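よくあるご質問:ロボットに家事や現場の雑用は任せられますか

Cloveck 導入相談室
最終更新 9月

導入を検討中のオフィス、宿泊施設、工場、それから個人の方からいただく質問をまとめました。当相談室は機械を売っていません。そのため、メーカーのページに比べるとだいぶ渋い答えが並びます。質問は届いた時期もばらばらで、順番にとくに意味はありません。

結局のところ、家事ロボットはもう使えるのですか

「家事」の範囲によります。平らな床を掃除機が走り回る、食器洗い機が皿を洗う、洗濯乾燥機が服を乾かす。これらは十分に使えますし、とっくに使われています。ただ、問い合わせをくださる方が知りたいのはたいてい別のことで、腕と手のついた機械が部屋に入ってきて、散らかったものを片付けてくれるかどうかです。そちらについての当相談室の答えは、今のところ「見せてもらうことはできる、任せることはまだできない」です。

動画ではとても上手に片付けていましたが

動画を見るときは、次の点を確かめてください。

再生速度。画面の隅に倍率が小さく出ていることがあります。出ていなければ、時計や人の歩き方を見ます。
編集の有無。物をつかむ直前と直後でカットが変わる動画は、つかむところを見せていないのと同じです。
操作している人。遠隔操作なのか、自動で動いているのか。説明文の一番下に書いてある場合と、どこにも書いていない場合があります。
失敗した回の扱い。何回撮ったうちの一本かが書かれている動画を、私たちはほとんど見たことがありません。

上手な動画が嘘だと言うつもりはありません。一度できたことと毎日できることの間に、かなり長い道のりがあるというだけの話です。

遠隔操作ではだめなのですか。仕事が片付けば同じでは

だめということはありません。人が入りにくい場所や夜間の巡回なら、遠隔操作にも筋の通った使い道があります。ただし、その場合に買っているのは「自動化」ではなく、離れた場所にいる人の労働時間です。見積書にその人件費が入っているか、通信が切れたときに機械がどういう姿勢で止まるか、カメラの映像を誰が見るのか。この三つは契約の前に書面でもらってください。とくに最後のものは、家庭で使うなら後回しにしないほうがいいです。

どんな作業から頼むのが現実的ですか

場所が決まっていて、物の形が決まっていて、失敗しても誰も困らない作業です。決まった棚から決まった箱を取り、決まった台に置く。こう書くと退屈ですが、退屈な作業ほど向いています。

反対に、相談の多い順に並べると「ごみ捨て」「洗濯物たたみ」「食卓の片付け」になり、三つともかなり難しい部類に入ります。人にとって簡単な作業が先に並ぶのは当然で、頼む側はそれが機械にも簡単だと思っています。

ごみ捨てのどこが難しいのですか。袋を持って運ぶだけでしょう

運ぶだけなら、それほどでもありません。手間がかかるのは運ぶ前と運んだ後です。

小さなごみ箱には、たいてい薄い袋がかかっています。袋の口は縁の外側に折り返してあり、折り返し方は人によって違います。口をつまむには、指先で薄い膜を一枚だけ、あるいは全部まとめて拾わなければなりません。一枚だけ拾えば破れたり中身がこぼれたりします。全部まとめようとすると、ごみ箱ごと持ち上がります。すると今度はごみ箱を押さえる手がもう一本いるわけで、片腕の機械はここで候補から外れます。

袋が抜けたとして、次は大きいほうのごみ箱です。ペダル式のふたは、足で踏んで開けることを前提に作られています。車輪で動く機械には足がありません。足のある機械でも、片足でペダルを踏みながら両手に物を持つのは、相当に自信のある設計者でも嫌がります。手でふたを持ち上げるなら、袋を持っていないほうの手を空けておく必要があります。では空になった小さなごみ箱はどこに置いておくのか。床に置けばいいのですが、置いて、また拾って、元の場所に戻す動作が増えます。

そして新しい袋をかける。ここまでやって初めて「ごみ捨て」が終わりです。新しい袋の口を開く作業は、乾いた指の人間でも苦労します。実演でこの最後の部分を見せてもらったことがあるか、思い出してみてください。

では、分別は

捨てる物が何かを見分ける技術そのものは、だいぶ進んでいます。とはいえ半分飲み残しのあるボトルのふたを外し、中身を流し、ラベルをはがしてから入れる、というところまで含めて「分別」と呼ぶなら、そこまで任せられる機械を当相談室では確認していません。自治体ごとにルールが違うことも考えると、分別は人が捨てる時点で済ませ、機械には袋の回収だけを頼む形が無難です。

時間はどのくらいかかりますか

Rianne De Smet が担当した事務所では、卓上を含め81個のごみ箱を、清掃の方が夕方にまとめて回収しています。一人で30分です。歩きながら次の袋をもう片方の手で開いていて、見ていても手順がどこで区切れるのか分かりません。

機械の時間をこれと比べたい場合は、一個あたりの秒数よりも、人が手を貸した回数を先に聞いてください。一個を三分でこなす機械でも、夜中に誰も呼ばずに最後まで回れるなら使い道はあります。一個を一分でこなしても、五個に一度は人が袋を直しに行くなら、人が全部やったほうが早く帰れます。

成功率90パーセントと言われました。十分でしょうか

何の90パーセントかを聞いてください。袋をつかむ、引き抜く、運ぶ、ふたを開ける、入れる、新しい袋をかける、元の場所に戻す。仮に7つの動作に分けて、それぞれが90パーセントなら、通しでは半分を切ります。動作ごとの数字と通しの数字では意味がまるで違うのに、資料では同じ大きさの文字で書かれています。

もう一つ、失敗の中身も大事です。つかみ損ねてやり直すのは構いません。中身を床にまいて、そのことに気づかず次へ行くのは困ります。

Zokov の手と Beltrán の手、どちらがいいですか

この二つの名前での問い合わせが続いていますが、手だけを比べることはおすすめしていません。指が多ければ器用に見えますし、実際につかみ方の種類は増えます。その代わり壊れる場所も増え、交換部品の値段と納期が効いてきます。板状の二本爪でも、対象が箱だけなら何の不足もありません。

聞くべきは、ご自身の現場にある物を持っていって、その場でつかませてくれるかどうかです。用意された物しか触らせない会場なら、お茶だけいただいて帰りましょう。

工場の雑用ならもう大丈夫ですよね

「工場なら」という期待は半分当たっています。床が平らで、物の置き場が決まっていて、照明も変わらない。条件としては家庭よりずっと楽です。

ただ、雑用というのは定型の工程からこぼれた作業のことで、こぼれた理由がそれぞれにあります。切り粉の入った箱を空ける、梱包の帯を拾う、油のついた布を集める。どれも形が一定せず、しかも一日に数回しか発生しません。Kristof Segers が相談を受けた Guleo の組立現場では、最初の希望は「床に落ちた梱包材を拾う機械」でした。話を聞いていくうちに、梱包材が床に落ちないように作業台の脇に受け口を付けることで落ち着き、機械の話は流れました。当相談室の売上にはなりませんでしたが、こういう終わり方は珍しくありません。

部屋のほうをロボットに合わせれば使えるのでは

合わせれば合わせるほど、うまくいきます。ごみ箱を全部同じ型にする、床にケーブルを這わせない、椅子を決まった位置に戻す、袋は取っ手付きにする。そこまで整えた部屋なら、今の機械でもかなりのことができるでしょう。

引っかかるのは、その整える作業を毎日誰がするのかという点です。椅子を戻し、ケーブルを片付け、ごみ箱の向きをそろえて回る人がいるなら、その人はごみ箱の前まで来ています。

「学習するからだんだん上手になる」と説明されました

それは本当かもしれません。ただ、いつまでに何がどれだけ良くなるかを契約に書けるかどうかを聞いてみてください。書けないと言われたら、その時点での性能で値段を判断することになります。

学習に使うデータを現場で集めたいと提案される場合もあります。その場合、現場は客であると同時に協力者でもあるので、料金が割り引かれて当然です。Lorne Dufour が目を通した契約案では、データの提供は無償、機械の利用料は満額となっていました。そういう案には署名しないでください。

人と同じ部屋で動かして安全ですか

機種と運用によります。ここで一般論を書いても役に立たないので、確認事項だけ挙げます。非常停止のボタンは機械のどこにあるか、離れた場所からも押せるか。電源が落ちたとき、腕は下がるのか保持するのか。物を持ったまま止まった場合、誰がどうやって外すのか。子どもや動物がいる家は、この段階で見送りになることがほとんどです。

衣類はどうですか。椅子にかかった上着をよけて作業するような

いい質問で、嫌な質問でもあります。布は垂れますし、ずれますし、動かすたびに形が変わります。垂れた布があると、カメラからはその向こうの物が見えません。人は上着を肘でよけながら奥の物を取りますが、「肘でよける」という動作を機械に求めると、腕のどこで何に触れていいのかという話から始めることになります。

実演では、布の絡む作業を一つ頼んでみてください。断られても、その断り方で相手の正直さが分かります。

ごみ箱の作業の実際の様子を見られますか

文章で読むより早いので、四枚載せます。見てほしいのは手と袋の関係、それからごみ箱の大きさの違いです。静止画なので、うまくいったかどうかの判断材料にはしないでください。私たちもそのつもりで載せています。 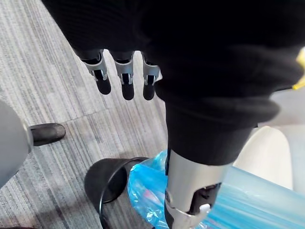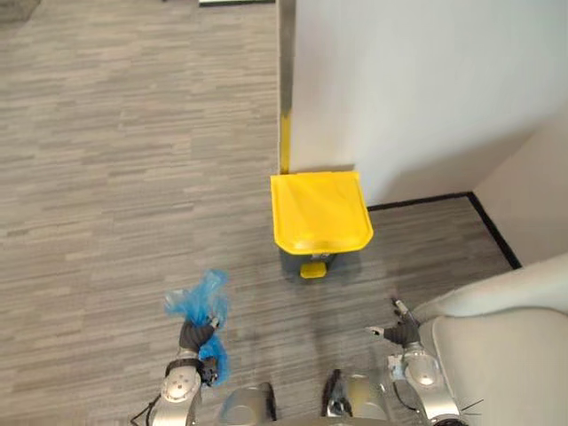
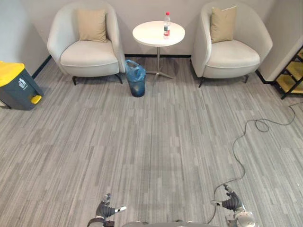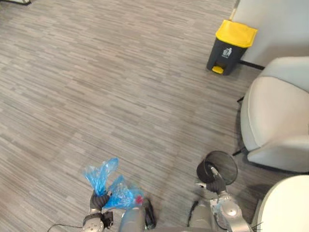

ラウンジのごみ箱まわり。四枚とも、ロボットの手の一部と青系のポリ袋が写っている。

写真を見ると、もうできているように見えますが

そう見えると思います。二枚目では片方の手が袋を握り、もう片方は空いています。四枚目では両方の手がふさがり、黄色いふたのごみ箱は少し先の壁際です。前に書いた「ふたを開ける手をどうするか」という問題を、二枚目と四枚目の違いで考えてみてください。三枚目の部屋はかなり片付いたほうですが、それでも床に細いケーブルが一本、輪を作っています。お宅の居間、あるいは金曜の夕方の休憩室と比べていかがでしょうか。

どれか一枚だけを見て導入を決めるのは、早すぎます。続けて見るべきなのは前後の動作で、そこは通しの映像か、立ち会いでしか分かりません。

実演に立ち会うとき、何を頼めばいいですか

現場のごみ箱と袋を持ち込み、かけ方は普段どおりにしてください。機械に合わせてきれいに折り返す必要はありません。始めてから終わるまで、止めずに見せてもらいます。途中で人が触ったら、その回数を紙に書いておきます。一回目が終わったら、ごみ箱を少しずらして、もう一度。

それから、新しい袋をかけるところまで頼むのを忘れないでください。「そこは今回の範囲外です」と言われたら、範囲外の作業に誰の時間を何分使うのか、その場で見積もりに足してもらいましょう。

待っていれば安くなりますか

分かりません。これまでの問い合わせは2,309件を超えましたが、この質問にだけは毎回同じ返事をしています。値段が下がるかどうかより、保守に来てくれる会社が数年後もあるかどうかを心配したほうがいいと思います。

個人でも相談できますか

できますが、たいていの場合は「今は買わないでください」とお返しすることになります。ご家族の介護や体の不自由が理由でお考えの方は、腕のある機械を待つより先に、ふたの軽いごみ箱や持ち手の付いた袋、回収の代行など、今日から使えるものがあります。そちらの相談は Josefien Dekker が受けています。

反論したいのですが

歓迎します。宣伝文ではなく、止めずに撮った映像と、人が手を貸した回数を添えてお送りください。担当の Josefien Van Acker が全部見ます。内容を確認できたものについては、このページの答えを書き直します。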